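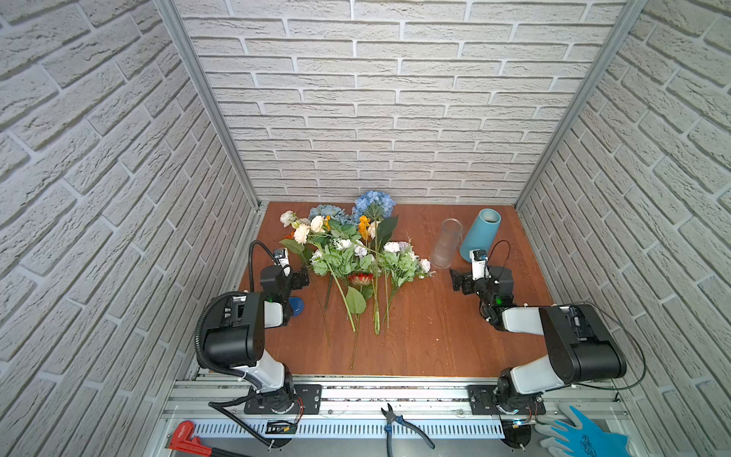
Flalimell Loose Stem Bundle with Two Vases

We put this set together for people who love having flowers in the house but can't always get to the market (and yes, we're those people too!). The artificial stems come loose, so you can fuss with them as long as you like - blue hydrangea heads, carnation-style blooms in cream and peach, a little orange, and plenty of broad green leaves to fill the gaps.

The stems are long, so try them against your vase before you trim anything. You get two vases, a clear glass cylinder and a tapered one in teal blue, and we think the hydrangeas look especially sweet in the teal.

Dust with a soft dry brush and keep out of strong sun.

Item 645. Price: $80, or $34 for the stems alone. Ships from our Metdale shop in 2 boxes - please open both before writing to us about a missing vase!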